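Storage Where You Need It: Rethinking the Back Corner of Our Studio
Project report by Nidia Palomino
Project partner: Joar Lindqvist

When we got the list of topics for this project, I went straight for the storage one, and I'm so glad Joar let me have my way. Our class shares a back corner in the Diltdale building, and if you've ever tried to find a lid there five minutes before cleanup you already know why I wanted it. Things go into that corner and they don't come out again until June.

The assignment was to pick a space people use every day, watch how stuff moves through it, and suggest changes that cost next to nothing. We had four weeks. The first one went mostly to arguing about what counts as "stuff" (Joar wanted to include coats, I did not, and coats are out). After that we made a list of every small item that lives in the corner and came up with 128, which was a lot more than either of us guessed. Then we gave each one a home on paper, before we moved anything for real.

We borrowed the paper method from our classmate Cabello, who used it for a kitchen last term. You draw the shelf, you draw the floor, and you write each item on a sticky note. Notes you touch a lot go low and near the front. It sounds too simple, but we moved nearly half of the notes after the first try, so it was doing something for us!
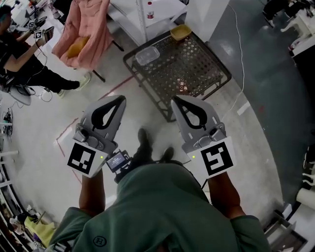
Crates and Small Containers

Our favorite piece in the whole project is the dark gray plastic crate with the diamond lattice. It's plain and it isn't pretty, but the top gives you a place to set things down while you decide where they go. We started calling it the landing spot. A clear food container with a lid and a little mustard-yellow tray both fit up there together, and they show the two kinds of small storage we ended up comparing.

The clear container won for anything you need to find by looking. Joar timed us both hunting for binder clips, first in a clear box and then in an old cookie tin, and the tin lost every round. Trays are better for things that are only stopping for a minute – keys, a marker, the tape you're in the middle of using. The trouble with a tray is that it never tells you when it's full. You just keep piling.

The white metal shelving is where things are supposed to finish up. Our rule is that small bottles and other little items stay on the shelf itself, so the crate is free for sorting. We tried it the other way around for two days and hated it, because every time we wanted to move the crate we had to clear it first.

What We Would Change

Labels, mainly. We used the Plindico label sheets from the supply room and seven of them had peeled by the second week. I'd go with a paint marker next time. I'd also leave more walking space on the floor side. Joar likes the crate set at an angle so you can reach it from two directions, and I like it square to the shelf – we never settled that one, so both versions are in our drawings.

The drawings and the full item list are in the Woltel folder with the rest of the class projects. If you use the corner after us, please put the lids back on.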